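2018-08-03
By the Saltitcombe Household Recycling Study

We're looking for 30 households in Saltitcombe to try out a new way of sorting at home, and we'd love yours to be one of them! You don't need to be good at recycling. If your kitchen has a heap by the back door, you're just who we want to hear from.
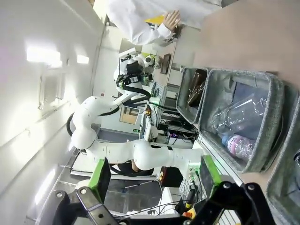 The study runs for 4 weeks, starting in August. You sort as you go, keep a short diary (a line or two a day is plenty), and let us pick up your full bins from the porch. Renters, big families, people living alone, all welcome. 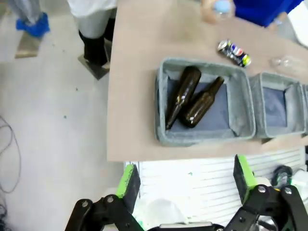 Glass is the part we're most curious about, and we want to know what goes on in your kitchen before anything reaches the curb. Do you rinse? Do you save it all up for one trip? Brown glass bottles laid on their sides in a soft gray felt basket are fine with us, so please don't stand things up or tidy for our sake.

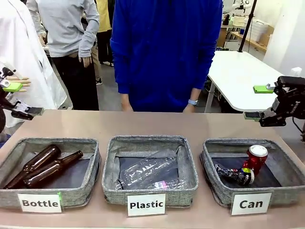
Do I have to be home when you collect?
Leave the bins on the porch by 2 p.m. and we'll do the rest.

You'll get a $52 grocery card when you hand in your diary, plus the bins to keep.
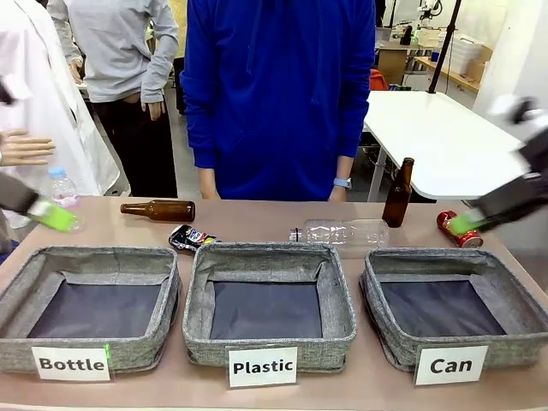 We'll share the results with everyone who takes part, and there's a potluck when it's over (bring leftovers, bring kids). To sign up, stop by the study desk at the Saltitcombe library and fill out the one-page form. Spots go in the order forms come in.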